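The Clanik Two-Door Office Cupboard
02/06/2023
Reading time: 2 min
Last updated: March

We've been selling the Clanik for longer than any other cupboard in our Garelham shop, and I still have a soft spot for it. It's a plain, low, good-natured thing with two doors and one shelf, and it goes with nearly everything (including, I'm told, some rather loud carpets). If you've already got one of our Noltier desks, the two were made to share a room.

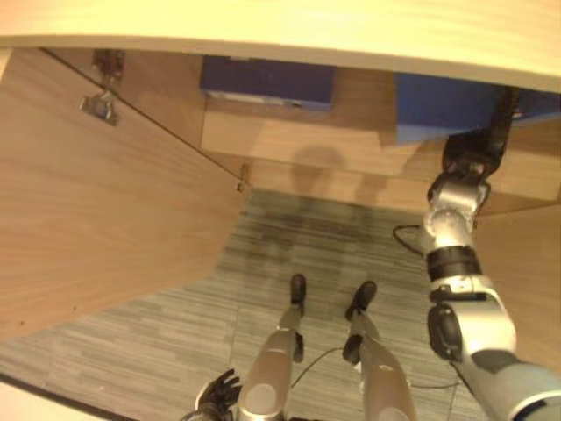
Words by Elke Arsenault

The standard Clanik is 80 cm wide and 600 mm high, and yes, I know, I do wish the makers would settle on either centimetres or millimetres! It comes flat, with all the fixings in a bag, and you'll want a second pair of hands when you stand it up. Do check your skirting board first, as a deep one will hold the back away from the wall.

Plenty of customers buy a pair and push them together to make a long, low counter for the post, the kettle or the plants.

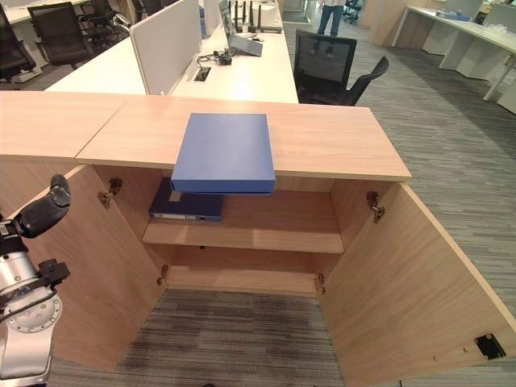
Oak-toned cabinet, doors open, with a blue box file on top.

The shelf lifts out if you need room for something tall, and we keep spare shelves at Garelham. Ring before you set off though, because they do go quickly when the schools are ordering. 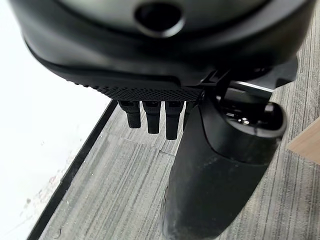

Care and cleaning

A soft cloth, barely damp, is all it needs. Please don't use spray polish, however nice it smells, as it leaves a film that collects dust. If a door starts to droop, give the hinge screw a quarter turn and try it again before doing any more.

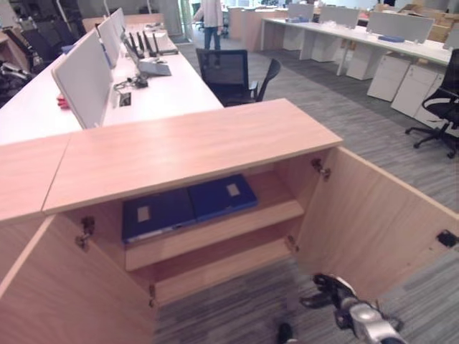 Delivery is free within Garelham, and we'll carry it upstairs if you tell us beforehand. Further out we use a carrier, who will bring it to the front door only. Unused cupboards can come back to us in their packaging, and spare hinges and screws are kept behind the till, so just ask.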